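4. Changes in Work at the Returns and Relabeling Benches

4.1 Setting before the change

The site studied is a distribution warehouse operated by Droda, a wholesaler of imported confectionery and dry snacks. Goods come back to the site from small shops for several reasons: a damaged outer case, a wrong delivery, a product too close to its best-before date, or a missing language label. Each returned unit has to be identified, checked for its date, and sent to one of three outlets: restock, relabel, or write-off. Before the change, all of this was done by hand at benches along the north wall of the building.

The bench operator took a bag from a tote, turned it until the date line could be read, typed the date and the item code into a terminal, and placed the bag in the matching outlet tray. Operators called this "reading." Reading was not a separate job title. It was done by whoever was assigned to the bench for that shift, and most people rotated through it. In interviews it was described as easy to learn and tiring to do for a full shift. The complaints concerned neck posture, small print, and the need to hold a glossy package at changing angles under the bench lamps to get rid of the glare.

Mahtab Taheri, who had supervised the benches through the two preceding peak seasons, kept a paper sheet on which operators wrote down packages they could not read or did not trust. The sheet had no official status. It was used at handover and then filed in a drawer. We were given access to these sheets, and they form part of the material analyzed in Section 5.

4.2 The installed system

The company replaced manual reading at two of its benches with arm-based cells supplied under the product name Norna. Each cell has one arm, a two-finger gripper, and a small camera mounted close to the gripper. The remaining benches were left as they were. The cells were placed on ordinary tables so that a person could step in from the front without opening a guard door. Arm speed was limited accordingly.

The work cycle is simple. The operator sets a package on the table, the arm approaches, the camera takes a view of the printed panel, and the software proposes an item code and a date. If the two values pass a plausibility check, the gripper closes and the package is moved to a tray. If they do not, the cell stops with the fingers open and the operator decides. The operator can accept the proposal, type a correction on the keyboard, or turn the package and ask for a second view. The company calls this last option a "re-present." Operators shortened it to "giving it another face."

Flexible bags were included from the first week. The supplier's original proposal had been to begin with cartons, which keep their shape and carry their codes in fixed places. The warehouse manager, Jamshid Nikzad, rejected this on the ground that cartons made up a small part of the return flow. Figure 3 shows a bag of the class that caused the most operator decisions during the study.
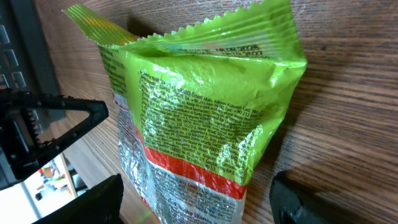

Figure 3. Gripper-side camera view of a jelly candy bag on the bench, back panel up. Two date lines lie just under the folded seal; the lower one is fainter.

Three properties of this class matter for the work of the operator. First, the film is creased and reflective, and glare breaks up the print at points that differ from one bag to the next. Second, the two dates are printed close together, and only one of them is needed. In Figure 3 the upper line ends in 2025 and the lower in 2027. The more legible line is probably the production date. A reader that returns the clearest date on the panel will therefore tend to return the wrong one, and a bag with a long remaining life is then proposed for write-off. Third, the seal end of the bag folds over toward the left and back. On other units of this class the fold had slipped far enough to cover part of the date area, and the bag had to be flattened by hand before either line could be read.

The plausibility check was changed in November to deal with the second property. After the change, the software looks for a pair of dates on items listed as having two and proposes the later one. When it finds only one date on such an item, it stops. This removed most of the wrong write-offs that the supervisor had reported, and it raised the number of stops. From the point of view of the company the trade was clearly acceptable. From the point of view of the operator it meant that the bags arriving for a decision were now, almost without exception, the hard ones.

4.3 Redistribution of tasks

We observed the cells on 8 shifts and interviewed 9 employees, of whom 6 had worked at the benches before the installation. Shift observations were made by the second and third authors. Interviews were held in the break room or at the bench, according to the wish of the employee, and were recorded in note form.

The first finding is that reading did not disappear. It was concentrated. Under the manual procedure, an operator read every package, and the hard cases were spread among many easy ones. At the cell, the easy ones pass without a decision, and the operator reads only what the software could not. Sepehr Soltani, a bench operator, described the manual procedure as "long but with breathing in it" and the cell as "short questions all day." He did not regard the second as worse. He did ask for the rotation period to be cut, and this was done.

The second finding concerns the preparation of packages. The formal task description says that the operator "places the item in the work area." In practice, operators soon learned which positions led to a stop. A bag laid flat was read more often than one left standing, but was harder for the gripper to pick up cleanly. A bag stood upright was easier to grip between the fingers, but its panel faced the camera at a slant and its upper end tended to fold. Operators settled on different habits. Some pressed the panel smooth with the side of the hand and pinched the lower part so that the bag would stand. Others laid every bag flat and accepted the failed grips. Neither habit was taught, and neither appeared in the time standard for the cell.

This preparation is skilled in the ordinary sense of the word. It depends on the film, the fill, and how the package has been handled on its way back, and it is adjusted from one unit to the next. During our observations it took up a large share of the operator's hand movements. The performance report produced by the cell counts it as waiting time, as the arm is idle while it goes on. Two of the employees interviewed had been asked about their waiting time in a Tuesday review meeting and had found it difficult to explain. After the matter was raised with Nikzad, the heading in the report was changed to "loading and preparation." The figure itself is still used to compare shifts.

The third finding concerns the supervisor's paper sheet. When the cells were installed, the sheet was dropped for those benches, on the assumption that the stop log held the same information. It does not. The log records that a stop took place, the item code if known, and the operator's entry. It has no place for a reason. On the paper sheets, operators had written remarks such as "second date rubs off," "importer sticker over storage text," or "two different bags, same code." Remarks of the last kind had in the past been passed on to purchasing. In the period after installation we found no such report from the two cells, while the manual benches continued to send them. Taheri brought the sheet back on her own initiative. A free-text field was later added to the stop screen, but operators used it little. Typing a remark holds the cell in a stopped state, and the length of stops is reported.

4.4 Responsibility for errors

Under the manual procedure an entry carried the operator's login and errors were traced to a person. With the cells, entries are of two types. Automatic entries carry the cell number. Confirmed or corrected entries carry the login. The result is that the login is attached only to decisions on hard packages. An operator's personal error rate, calculated in the same way as before, rises even when that person reads as well as ever.

This effect was noticed by an employee, Mojtaba Mirzaei, who compared his own figures for the cell and for a manual bench in the same month. His calculation was correct. The company has since stopped using individual error rates for the cells, and has kept them for the manual benches. Employees who rotate between the two are therefore assessed on one part of their work and not on the other. Views on this were divided. Some thought it fair, and others said it made the manual bench the less attractive assignment, where before the installation there had been no preference.

No positions were cut at the benches during the study. One vacancy was left open, and the employees interviewed were aware of it. The question of whether further benches will be converted had not been settled when fieldwork ended, and several interview answers have to be read with that in mind. Section 5 compares the stop log with the paper sheets for the same items.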